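7월
글: Felicidad Gatchalian
읽는 시간 15분

이 사이트는 로그인 유지와 방문 통계를 위해 쿠키를 사용합니다. 계속 이용하면 쿠키 사용에 동의하는 것으로 간주합니다.

# Gellau

Gellau는 양팔 매니퓰레이터용 제어·재생·주석 도구 모음이다. 원격조작 기록을 읽어 시간축을 맞추고, 구간을 나누고, 학습용 형식으로 내보내고, 같은 인터페이스로 정책을 실행한다. Nustov 팀 내부에서 쓰던 스크립트를 정리한 것이며, 지금은 탁상 작업에 맞춰져 있다. 이동 베이스나 다지형 손은 지원하지 않는다.

이 문서는 설치와 실행 방법, 그리고 함께 배포하는 Gakstead 작업 세트의 데이터 카드를 겸한다.

## 구성

- `gellau-bus`: 관절 상태 읽기와 명령 쓰기. 팔마다 프로세스를 하나씩 띄운다.
- `gellau-sync`: 카메라 프레임과 관절 상태의 시각 정렬.
- `gellau-label`: 구간 주석 편집기. 브라우저에서 열린다.
- `gellau-run`: 정책 실행기. 행동 묶음(action chunk)을 받아 보간한 뒤 버스로 보낸다.
- `engelhardt/`: 역기구학과 충돌 검사. 예전에 별도 저장소였던 Engelhardt를 그대로 옮겨 왔다. 이름을 바꾸면 설정 파일이 전부 깨져서 폴더명은 유지했다.

## 설치

Python 3.10 이상이 필요하다. 가상 환경을 쓰는 것을 권한다.

```
git clone <저장소 주소> gellau
cd gellau
pip install -e .
gellau doctor
```

`gellau doctor`는 직렬 포트 권한, 카메라 접근, 설정 파일의 필수 항목을 확인한다. 팔을 움직이지는 않는다. 포트 권한 오류가 나면 사용자를 `dialout` 그룹에 넣고 다시 로그인한다.

## 설정

설정은 `config/station.yaml` 하나로 관리한다. 작업 공간마다 파일을 따로 두고 `--station` 옵션으로 고른다.

```
arms:
 left:
 port: /dev/arm_left
 calib: calib/left.json
 right:
 port: /dev/arm_right
 calib: calib/right.json
control:
 rate_hz: 33
 chunk: 15
 blend: 3
safety:
 min_link_distance: from_calib
 on_timeout: hold
```

`rate_hz`는 명령 주기다. 기록도 같은 주기로 저장되므로, 이 값을 바꾸면 기존 에피소드와 섞어 학습하기 전에 `gellau-sync resample`을 돌려야 한다. `chunk`는 정책이 한 번에 내놓는 행동의 길이, `blend`는 앞 묶음과 새 묶음이 겹치는 스텝 수다. `blend`를 0으로 두면 묶음 경계에서 손목이 튄다.

포트 이름은 udev 규칙으로 고정해 둔다. USB를 꽂은 순서대로 번호가 붙으면 좌우가 바뀌는데, 소프트웨어에서는 이를 감지하지 못한다. 캘리브레이션 파일까지 뒤바뀐 상태로 실행되면 관절 한계 검사도 엉뚱한 값으로 통과할 수 있다.

## 실행

기록:

```
gellau record --station config/station.yaml --task filter_setup
```

재생:

```
gellau replay episodes/<id> --dry
```

`--dry`를 빼면 실제 팔로 재생한다. 재생은 물체의 위치를 보지 않고 관절 궤적만 따라간다. 물체 배치가 기록 당시와 다르면 집는 동작은 대체로 빗나가므로, 하드웨어 점검용으로만 쓴다.

정책 실행:

```
gellau run --policy checkpoints/<name> --station config/station.yaml
```

스페이스 바는 현재 자세 유지, `q`는 종료다. 종료할 때 팔은 홈 자세로 돌아가지 않는다. 물건을 쥔 채로 홈으로 보내면 떨어뜨리는 경우가 있어서 기본 동작에서 뺐다. 홈으로 보내려면 `gellau home`을 따로 실행한다.

## 양팔 근접 처리

두 그리퍼가 같은 물체에 붙는 작업에서는 일반적인 충돌 여유를 그대로 쓸 수 없다. 여유를 크게 잡으면 컵 하나를 양쪽에서 잡는 자세가 아예 금지되고, 작게 잡으면 손목끼리 스친다. `engelhardt`는 링크 쌍마다 여유를 따로 둔다.

- 손가락과 손가락: 접촉 허용. 토크 제한만 적용.
- 손가락과 반대편 손목: 캘리브레이션 파일의 여유값 적용.
- 손목과 손목, 상부 링크끼리: 가장 큰 여유 적용. 위반이 예측되면 두 팔 모두 정지.

한쪽 팔만 멈추는 옵션은 2단계까지 시험하고 제거했다. 멈춘 팔 쪽으로 다른 팔이 계속 밀고 들어가는 경우가 있었다.

케이블은 충돌 모델에 없다. 손목에서 나온 케이블은 자세에 따라 모양이 달라지고, 지금의 검사기로는 표현할 방법이 없다. 손목 회전 범위를 설정에서 좁혀 두고, 새 작업을 추가할 때마다 `--slow`로 먼저 돌려 걸리는 곳을 확인한다.

## 데이터 카드: Gakstead 작업 세트

### 내용

Gakstead는 커피 준비 동작을 다루는 양팔 원격조작 기록이다. 에피소드마다 작업 공간 영상, 좌우 관절 위치, 그리퍼 열림값, 구간 주석, 한 줄짜리 작업 문장이 들어 있다. 작업 문장은 한국어와 영어로 제공한다. 영어 문장은 번역기로 옮긴 뒤 사람이 고쳤고, 어색한 표현이 남아 있을 수 있다.

### 형식

```
episode/
 video/workspace.mp4
 state.parquet
 action.parquet
 segments.json
 task.txt
```

`state`와 `action`의 열 순서는 왼팔, 오른팔이다. 그리퍼 값은 0이 닫힘, 1이 열림이다. 초기 판에서는 반대였으므로 예전에 받은 파일이 있다면 `gellau convert --flip-gripper`로 변환한다.

### 구간 주석

주석은 팔별로 따로 단다. 한쪽이 컵을 잡고 있는 동안 다른 쪽이 필터를 다루는 식의 동작이 많아 하나의 시간줄로는 표현이 되지 않았다. 사용하는 라벨은 다음과 같다.

- `reach`: 물체로 접근. 손가락이 닿기 전까지.
- `hold`: 물체를 고정한 상태.
- `adjust`: 놓지 않고 위치나 모양을 바꾸는 동작.
- `release`: 손가락을 벌리기 시작해서 떨어질 때까지.
- `idle`: 위에 해당하지 않는 구간.

필터가 컵에 들어 있는 상태에서 양쪽 손가락이 컵 옆으로 모이는 구간은 판단이 갈리기 쉽다. 접촉이 영상만으로 확인되지 않으면 그리퍼 열림값의 변화를 보고, 그래도 모호하면 `reach`로 둔다. 옆에 놓인 드리퍼나 여분의 필터는 손가락이 향하지 않는 한 주석 대상이 아니다.

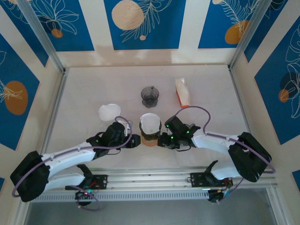

### 알려진 문제

- 흰 종이 필터와 흰 테이블의 대비가 낮아 필터 윤곽을 쓰는 분할 모델의 결과가 불안정하다. 분할 마스크는 배포본에서 제외했다.
- 반투명한 드리퍼는 깊이 추정값에 구멍이 생긴다. 깊이 영상도 포함하지 않았다.
- 그리퍼가 컵 가까이 모이면 서로를 가려 손가락 끝이 보이지 않는 프레임이 있다.
- 배경이 늘 비슷하다. 배경 무늬에 과적합된 정책은 다른 작업대에서 접근 방향부터 틀린다. 학습할 때 배경 증강을 켜는 것을 권한다.
- 일부 에피소드는 끝부분의 `release` 라벨이 한두 프레임 늦다. 고치는 중이다.

### 용도와 제한

모방 학습, 구간 분할, 양팔 협응 분석에 쓸 수 있다. 힘 센서 값은 없으므로 접촉력 추정의 정답으로는 맞지 않는다. 뜨거운 물을 붓는 동작은 들어 있지 않고, 이 데이터로 학습한 정책을 물이나 전열 기구 근처에서 실행하는 것은 검증하지 않았다.

## 문제 해결

**한쪽 팔만 명령을 늦게 따라간다.** 두 팔이 같은 USB 허브에 물려 있는지 확인한다. `gellau bus-stat`에서 한쪽 지연만 크면 포트를 나눈다.

**영상과 관절 값이 어긋난다.** `gellau-sync check`를 실행한다. 카메라 자동 노출이 켜져 있으면 프레임 간격이 흔들리므로 고정 노출로 바꾸고 다시 기록한다.

**주석 편집기에서 저장이 되지 않는다.** `segments.json`의 쓰기 권한을 확인한다. 같은 에피소드를 두 창에서 열면 나중에 연 창은 읽기 전용이 된다.

## 기여

버그 보고에는 `gellau doctor`의 출력과 설정 파일을 붙여 달라. 주석 수정은 에피소드 단위로 보내면 검토가 빠르다. 야간 회귀 시험은 토요일마다 돌고, 결과는 저장소의 `reports/`에 올라간다. 데이터 카드 관련 문의는 Felicidad Gatchalian을 이슈에서 지정하면 된다.

뉴스레터 구독: Nustov의 릴리스 소식을 이메일로 받아 보세요. 언제든지 구독을 취소할 수 있습니다.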